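Cargo Vans > Shelving & Partitions > Owner Guides
Search this site... Go

Binard Bulkhead and Shelf Kit - High Roof and Standard Roof Vans
Section 4: Fitting the partition, then the shelves
Revised October 28, 2023

Read section 3 first if the floor isn't in yet. Partition goes on top of the floor, never under it.

Before you start
Van on level ground, parking brake on, key out. Seats all the way forward. Disconnect the negative battery cable if your van has side curtain airbags - check the sticker on the B pillar. Two people for steps 3 to 6. The main panel is 53 pounds and it will tip on you.

Tools: 10 mm and 13 mm sockets, long extension, torque wrench, plastic trim tool, masking tape, marker.

4.1 Partition

1. Pull the rear trim strip off both B pillars. Clips break. Spares are in bag C.
2. Find the factory threaded holes behind the strip, four per side. Older vans have rubber plugs in them, pry those out.
3. Stand the main panel on the floor rail, window side toward the cab.
4. Start all the bolts by hand. Don't tighten anything yet.
5. Add the left and right wings. Slotted holes go to the outside. If the wing hits the headliner you have the wrong roof wing, look for the part number ending in 882 (standard roof only).
6. Push the panel forward until the foam seal just touches the pillar. Snug the bolts, bottom ones first.
7. Torque the pillar bolts to 80 inch-pounds. Inch, not foot. We get calls about this.
8. Slide both seats back and recline them. You need 2 inches clear behind the headrest. Less then that, loosen and move the panel back.

CAUTION: Do not drill the B pillar. The seat belt retractor and its wiring are in there.

NOTE: Hellska sliding-door partitions use the same holes but a different floor rail. Rails don't swap.

4.2 Shelves

1. Set the Yule uprights against the wall ribs, short leg down.
2. Bolt the uprights to the ribs with the flange bolts from bag D. Hand tight.
3. Hang the bottom shelf, then the top one. Middle shelf last, it goes in at an angle.
4. Check that the side door opens and closes all the way. Do it before tightening.
5. Tighten everything. Start at the partition end and work back.
6. Put the end caps on the shelf lips.

CAUTION: Heavy items on the bottom shelf. Nothing loose on the top shelf while driving, even with the liner in.

4.3 Clean up and first drive

Sweep out metal chips and packing scraps right away. Chips rust overnight on a bare floor and the stains don't come out. Get the door track too. No solvent on the window, soap and water only.

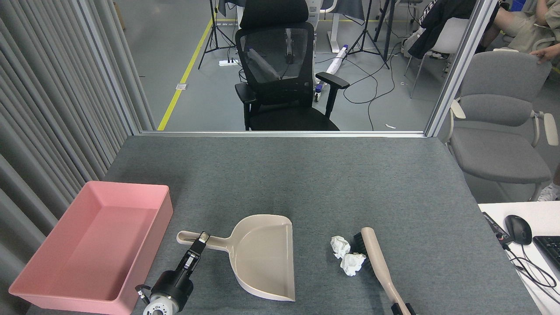

Fig. 4-6. Dustpan, bin and crumpled paper.

Reconnect the battery if you took it off. Clock and auto windows may need a reset, see the van owner's manual.

Drive around 50 miles, then recheck all bolts. Rattle from the top corner is nearly always the wing. Loosen it, push up, retighten. Still rattling - add a strip of the foam tape from bag C.

Bolt check again every July or at each oil change, whichever you'll remeber.

Missing parts: call the Drumville counter and ask for Fiachra Kavanagh in van equipment. Have the kit number from the carton label ready.

Section 5: Ladder rack, next page.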